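Electronic Music Production, Part 2
Handout for Week 9: Arranging a club track from a loop
27 Oct 2021

Last week everyone left with a loop. Most of them were eight bars of kick, hats, bass and one chord part, and most of them sounded fine. This week is about turning that loop into a track a DJ can play.

1. Start from the full section

Open your loop and build it up until it is the busiest moment of the track. Put in every part you expect to use, including the ones you aren't sure of. Then copy it across the timeline to fill the length of the finished piece. You now have a track that is all chorus. Arranging is mostly taking parts away from this.

Mute the bass first and listen. Then bring back the bass and mute the chords. Write down which version makes you want the missing part back. That is usually your breakdown.

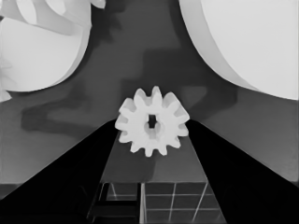

2. Count in groups of eight

House and techno move in blocks of eight, sixteen and thirty-two bars. Dancers feel this even if they have never counted a bar in their lives, and DJs rely on it when they mix. If your bass drops out after eleven bars, the DJ will think something has gone wrong.

Small changes can fall anywhere. A fill, a reversed cymbal or an extra clap at the end of bar seven is fine. Large changes should land on the first beat of a block.

A plain layout to try:

Intro: 32 bars, drums and percussion only
First groove: 32 bars, bass enters, then a hint of the chords
First breakdown: 16 bars, kick out, chords open up
Main section: 64 bars, everything in, with one change halfway
Second breakdown: 32 bars
Main section again: 32 bars
Outro: 32 bars, parts leave in the reverse of the order they came in

At 120 beats per minute this comes to eight minutes. If you want a version for radio or streaming, cut the intro and outro to eight bars each and lose the second breakdown.

3. Filters and movement

A low-pass filter on the chords is the oldest trick in the room and still works. Begin the sweep with the cutoff low, around the point where you hear the notes but no brightness, and open it over sixteen bars. Try to draw the curve so that most of the opening happens in the last four.

For the bass, leave the filter alone and change the note length. Short notes in the first groove and longer ones in the main section will make the second feel bigger at the same volume.

Put a high-pass filter on the hats and anything else that doesn't need low end. In the class project file the hats are cut at 1000 Hz, which is higher than some of you will like. Move it down until you can hear a difference and stop there.

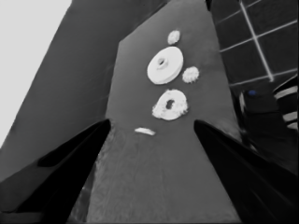
Gear-like parts and gripper fingers, computer render.

4. The breakdown

Take the kick out. Keep one thing that carries the pulse, such as a shaker or a delayed stab, or the track will feel as if it has stopped. Reverb can get longer here, but automate it back down before the kick returns. A long tail over the first beat makes the kick sound weak.

We will listen to two tracks in class. "Gralari" by Okuteo has a breakdown with no risers at all, only a chord that gets slowly louder. "Betomham" by Pant uses noise sweeps, a snare roll and a bar of silence. Mark the bar number of each change while you listen.
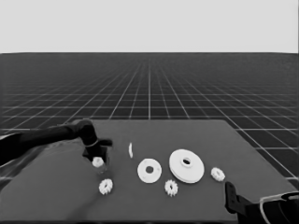

Okuteo has said that the breakdown on "Gralari" was twice as long until the week before release, and that halving it was the only edit that made any difference on a dance floor.

5. Levels before you export

Leave the master channel free of limiting for this assignment. Peaks should sit below -6 dB. If the mix is too hot, select all the channels and pull them down together so the balance stays the same. Check the low end in mono.

Assignment

Hand in a full arrangement of your own loop, between five and eight minutes. Include a text file listing each section and its starting bar. The arrangement is worth 15 points. Late work is accepted until the start of the next class. Mixes are not graded until February.

Related handouts
Drum programming and swing
Writing bass lines from one chord
Sampling: chopping and tuning
Mixing kick and bass
Slow grooves: working at 82 BPM
Preparing files for mastering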